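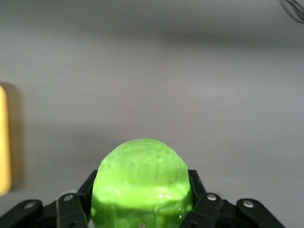

Lime green squishy, wrinkles and all.

We use cookies to remember your settings. Accept | Manage

Squishies and jelly toys, April table

Quick page, sorry, more words later. Sorting the toy box at Fliltthorpe before the Groltthorpe swap, 87 bits in all, mostly small and mostly squashy. Green one first, becuase it's my favourite. See-through in patches, paler and milky up at the dome, proper lime lower down. Lumpy all over. Catches the light nicely near the bottom.

Swap notes: doors 7 pm, tables at the Kinsella end. Everything 50p unless it has a sticker on. Split ones go in the bin, not the box. Bring your own bags please, we ran out last time. Dusty ones want a rinse in luke warm water, then a bit of talc.

More colours to folow when I've got through the second box.

Contact | © Drivska Toy Swap | Back to top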